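July
By Irja Saarinen, Household Services, Tallodgate

Preparing the Kitchen for a Loaned Dishwashing Arm

Residents enrolled in the Plerkeck countertop arm service receive the unit for 60 days at a charge of $396, which covers delivery, setup and one return visit. The following advice applies to the hand-wash program, used for shallow plates and bowls.

Clear the counter before starting a cycle. The arm plans its reach from what it finds there, and a stray spoon or cloth will stop the program.

Set out one plate and one sponge at a time. A two-layer sponge gives the best results, as the fingers hold the foam and leave the scouring pad free. Replace it after roughly 2 weeks of daily use. Thin cellulose cloths are not supported.

Plain, matte plates are recognized more reliably than glossy ones. Items with gilt edges should be washed by hand.

Keep water away from wall outlets, and run the power cord behind the unit.

Wipe the gripper pads each evening with a damp cloth. Mild soap may be used; bleach may not.

In our review the arm handled everyday plates well but was slow with deep bowls. Fasil Degefa, who oversees the loans, accepts requests for an earlier return visit before 4 p.m. 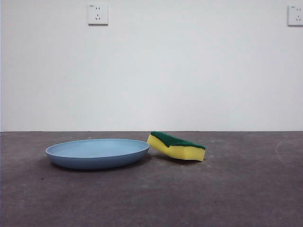
Shallow plate and two-layer sponge on the counter.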